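The long life of the kitchen table

When Oriana Quezada moved into her first flat in Midstead, the only piece of furniture she wanted from her parents' house was the table. It had been in the family for two generations and it would not fit up the stairs. She took the legs off with a borrowed spanner, carried it up in parts and put it back together under the window.

That was 16 years ago, and she still eats, works and pays her bills at it.

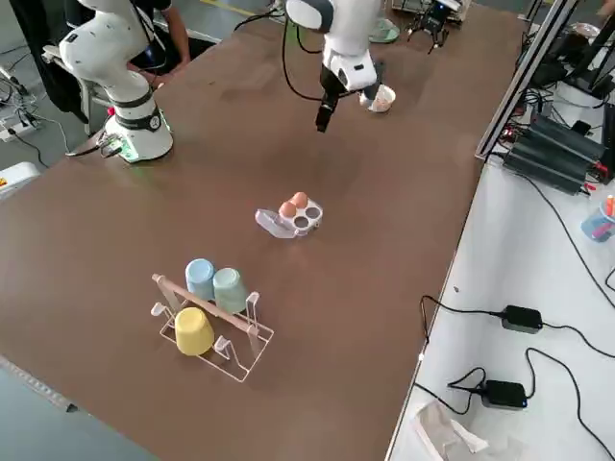
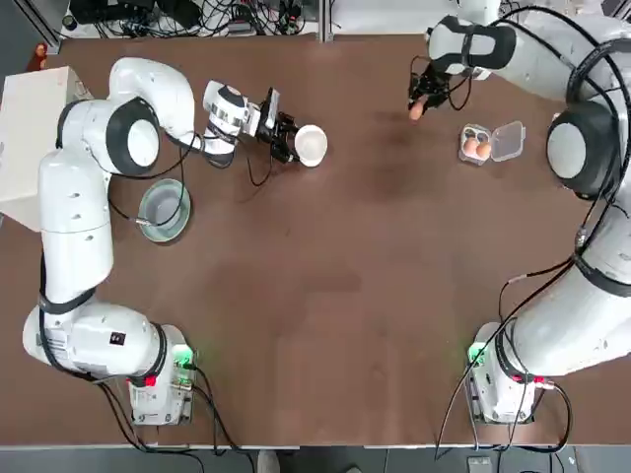 A brown tabletop, in both cases.

Why we hang on to them

Most furniture gets replaced when we move or when we get bored. Tables seem to last longer. Lyle Crenshaw has repaired them for most of his working life from a unit on the Kimwood road, and he says the jobs that come in are rarely worth much money.

"People bring me a table that cost very little and ask me to spend two days on it," he says. "I tell them what it will cost and they say yes anyway."

The oldest piece he has worked on was a long bench table from a farmhouse, which the owners believed dated from 1539. Crenshaw has his doubts. The top had been changed at least once and the pegs were newer than the rails. He glued the split, waxed it and sent it home.

What goes wrong

Heat and water do most of the damage. A hot dish leaves a pale ring, and a radiator too close to one end will dry the boards until they part. Wobble is usually a loose joint, though people tend to blame the floor and fold up a bit of card.

Crenshaw's advice is simple enough. Tighten the bolts once a year – December is a good time, before guests come. Wipe up spills straight away. Turn the table end to end now and then so that the sun fades it evenly. Leave sanding alone if the top is veneered, as there is very little wood to spare.

A place for everything

Quezada's table has a burn at one corner from an iron and a row of dents made by her brother with a fork. She was once quoted for a full strip and polish and turned it down. She did pay to have the joints reglued, and the drawer, which had stuck since her childhood, now opens.

She is moving again soon, to a ground-floor place in Orellana Street. The legs can stay on this time.

Contact the magazine | Copyright, all rights reserved | Back to top

Comments

hokudetti: We had ours reglued and it has been solid ever since. Should have done it years ago.

Jan P: What wax does he use? Mine goes sticky in summer.

Midstead reader: 1539 sounds hopeful to me too. Nice piece though.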